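Search this site Search Clear

Sorting at the Source: Household Recycling Habits in the Norholm District
Final Project Report, Environmental Studies Seminar

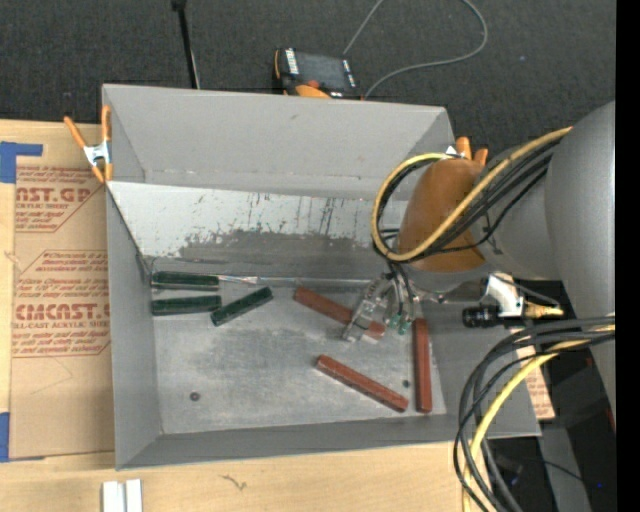 Submitted by Hsiu-ying Su, Éabha Fahy and Hok-lam Kuo
Faculty advisor: Indrek Siliņa
3/2/22

1. Background

The Norholm district introduced separate collection of paper, mixed containers and food scraps in May of the year before this study. Each household received a printed guide and a collection calendar. The district office reported to the project team that participation was high in the first weeks, but that loads arriving at the Cletitz transfer station continued to contain a large share of material placed in the wrong stream. The office asked whether the printed guide was being read and whether residents understood it.

The project team agreed to study this question over one semester. The work was limited to single-family homes and small apartment buildings. Large apartment complexes use a private hauler and were left out.

2. Research Questions

The study addressed two questions. First, which items do residents most often place in the wrong stream? Second, does the wording of the printed guide contribute to these errors?

3. Methods

A survey form was mailed to 3,000 addresses drawn from the district billing list. Of these, 2,715 were confirmed as deliverable. The remainder were returned by the post office and were removed from the sample. The form asked residents to assign common household items to a stream and to state how sure they were of each answer. It was offered in two languages.

Shih-chieh Wu of the district office reviewed the form before mailing and corrected several item names that did not match local use. The team also held interviews with residents of Kariuki Street and the blocks north of it. Interview notes were typed the same day and coded by two team members working separately. Where the codes differed, the third member made the final decision.

4. Findings

Paper products with a coating or lining caused the most confusion. Residents tended to place milk cartons, paper cups and frozen food boxes with paper, although the guide assigns cartons to mixed containers and cups to trash. Many who answered this item incorrectly also reported being very sure of their answer.

Plastic film was the second most common source of error. The guide states that "soft plastics" are not accepted, but interview subjects understood this term in different ways. Some applied it to bags only. Others applied it to any plastic that bends, including yogurt cups and bottles, and had been putting accepted items in the trash for that reason.

Food scraps were sorted well. Residents who cook at home most days gave the most accurate answers in this section. Odor in warm weather was the main complaint, and several households stated that they had stopped separating scraps during the summer.

Glass produced few errors on the survey. In the interviews, however, residents asked repeatedly about window glass and drinking glasses, neither of which appears in the guide.

5. Limits of the Study

Residents who return a mailed form may take more interest in recycling than their neighbors do. The survey measured what residents know, which may differ from what they do at the curb. The team requested load records from Relach, the contractor for the transfer station, but these were received too late to be included.

6. Recommendations

The team recommends that the district replace the term "soft plastics" with a short list of named items, and that cartons and cups be shown side by side on the first page of the guide. Window glass and drinking glasses should be added. A reminder on the storage of food scraps should be mailed before the summer season.

If the survey is repeated, the same item list should be used so that results can be compared. Copies of the form and the coding sheet are held in the department office, 3rd floor, and may be requested from the advisor.

This site uses cookies to improve your experience. By continuing to browse you agree to our use of cookies. Accept Manage settings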